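Slipcover or reupholster? Patterned sofa, everyday use
Living Room and Soft Furnishings > Sofas

anisa_k
Posted in October
We have a three-seater in the den that gets used for everything: reading, naps, folding laundry. The frame is sound but the tan fabric is worn through on one arm. Reupholstery quote came in at 2,000, which is more than we paid for the sofa. A stretch cover is 129 from Marnlow. Has anyone lived with a printed cover for more than a few months? My worry is that it shifts every time someone sits down.

cpons
I reupholstered mine and would do it again. Covers look fine on the day you put them on. After a week you are tucking fabric back into the gap every evening.

edgardo_d
Disagree with cpons. It depends on the cover and on how you tuck it. We have had a black one with white scallops on ours for three years now. It goes over the back and down the front of the seat. I push foam rods into the crease behind the seat and that holds it. I redo it when I wash the cover.

Cushions matter more than people think. We went with mustard ones because plain black and white looked cold in that room. 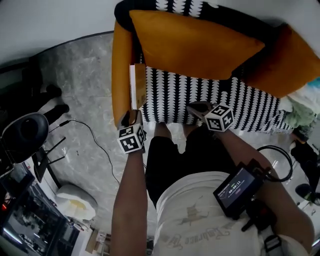 The big one goes across the middle of the back and the others go at the ends. Books still end up on the sofa, and so do clean clothes waiting to be put away, so I would not pick a plain light color if your house is anything like ours. The scallops hide lint and creases pretty well. Crumbs do show on the black.

cpons
Three years is longer than I expected. How is the color holding up? Mine was a dark gray and it went brownish on the side by the window.

edgardo_d
A bit faded on the top of the back, where the sun gets it in the afternoon. I wash it cold at 30 and hang it up inside out. Never put it in the dryer.

karine.ch
Is yours the Flolero one? I had a Flolero with a similar pattern and the seam at the arm split. Customer service sent a new one but it took forever.

edgardo_d
No, it came from a small shop that has closed. I would go by the fabric weight and skip the very thin ones.

rosangela_dam
Middle option for the OP: get just the arms redone. A local upholsterer did both of mine for a lot less than a full job. The fabric is not an exact match — close enough with a throw over one side.

cpons
That only works if the rest of the fabric is in good shape. Once one arm goes, the seat is usually next.

anisa_k
The seat is fine for now, but I take the point. I think I will try the cover first and keep the quote. Edgardo, what thickness are the foam rods?

edgardo_d
Roughly an inch. I cut up a pool noodle for the first set and it worked just as well.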